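3.2 Paper stock and work surface

Figure 2. A ruled sheet on the white work surface, with a gloved hand resting on its upper part.
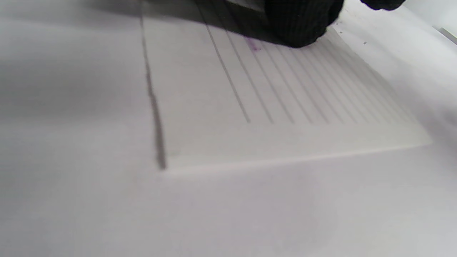

3.3 Contrast between sheet and surface

The sheets used in the folding and stacking tasks were ruled in thin grey, with a bolder dark line marking the left boundary of the lined area. The ruling ends before the bottom of the sheet and leaves a blank band, which served as the reference for placing the lower edge. Sheets came from two suppliers, Joner and Huvholm, and were mixed before each session so that no task was tied to one stock.

Contrast between the paper and the surface was low by design. In Figure 2 the borders of the sheet show mainly through slight shading and a thin highlight along the lower edge, while the bold line is far easier to find. Annotators were therefore told to mark the bold line first and then to work outwards to the borders. Where a border could not be placed with confidence, it was left open and the sheet was recorded as partly outlined.

Of the 302 sheets handled in the Tzanetos sessions, 113 were recorded as partly outlined on the first pass. A second pass, made by a different annotator without sight of the first, closed the outline on 85 of these. The remaining sheets were kept in the set but left out of the edge measurements reported in Section 4.

Lifted edges were treated separately. A lower edge that is slightly raised, as in Figure 2, catches the light and can be mistaken for a fold. We applied the Piravus rule: an edge counts as folded only if paper is visible on both sides of the crease. Annotators disagreed most often on sheets lying at a diagonal, where the ruled lines crowd together and fade with distance. For such sheets the spacing was measured only between the nearer lines, and the faint lines at the far side were not used.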